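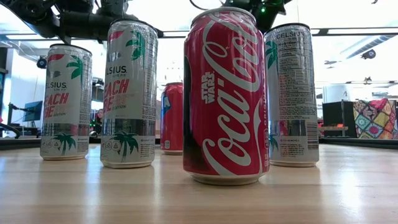
**Can sorting and restocking study, Irby site – progress report to Hunenex**
June 29, 2019
Prepared by Viera Čierny, Rarkulura

**1. Work in this period**

The grant covers a handling method for mixed beverage cans returned unsold from vending points. Work since February went into the stock list and the layout of the sorting table. The stock list now holds 547 entries, of which 128 are for slim cans. Slim and standard cans are recorded separately. They share no tray size and tip at different angles when pushed.

**2. Table layout**

Cans are placed upright on the bare wood with no tray or marked grid. Spacing is left irregular on purpose, as the earlier regular rows gave results that did not carry over to the storeroom. The raised board at the far end of the table was kept. Designs are mixed within a layout, and red cans may stand next to silver ones.

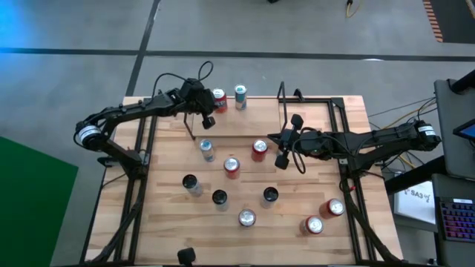 *Figure 2. Mixed layout on the sorting table, cans upright, raised board at the far end.*

**3. Findings so far**

- Label orientation matters more than expected. When a can is turned, the brand name wraps out of view and only part of a word can be read. On the Celsius cans this can leave "LSIUS" or "ELSIUS".
- Color alone is a poor sorting key. It separates red from white well enough but says nothing about size.
- Glossy cans pick up bright streaks near the shoulder. Matte reference labels from Jakab are on order.

**4. Spending**

The materials line stands at $2,000, all of it committed. No transfer between lines is requested.

**5. Next period**

The stock list will be extended to multipacks. Each layout will be repeated 30 times with the labels turned at random – the current protocol fixes them at the start of a run. A revised protocol goes to Hunenex before the repeats begin. The open item from the last report, storage of dented cans, is still open.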